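Bench notebook, February, table care

Started 9.40 am. The dark brown table from the Bélanger order, same one as last entry. The gloss shows every ring and smear, so it gets its own cleaning routine until we settle on one for the whole Woltalari range.

Mix today: 1000 mL lukewarm tap water, small squirt of the Kemorance soap. Sponge only, no scourer. Wring it hard before it touches the top. Last time I used 300 mL for a top this size and ran short near the back edge, so made up the full jug.

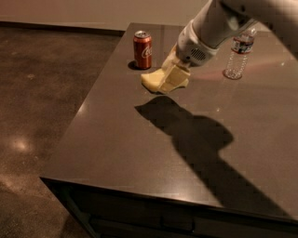

Leftover after the first pass was 961 mL by the jug, so a well-wrung sponge uses hardly any. Could go back to the small jug if whoever does it wrings properly. Work with the long side of the table, overlap each stroke by half a sponge. Drinks can stay on the top for a quick wipe, but shift them for the proper one or you get a dull patch in the finish where they stood.

Flonus cloth for drying. It left lint on the rounded front edge again. Try the old cotton ones next time. 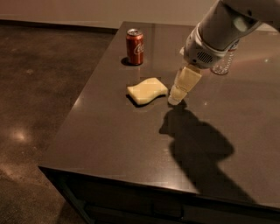 Yellow sponges: rinse, squeeze, stand on end by the sink. They go out of shape if they're left under the tap fittings. Stores has almost 437 left on the sheet, colour doesn't matter, take from the open carton first.

Still to do: check the top under the window light at 3 pm, look for streaks near the corners, write the soap amount on the jug in marker.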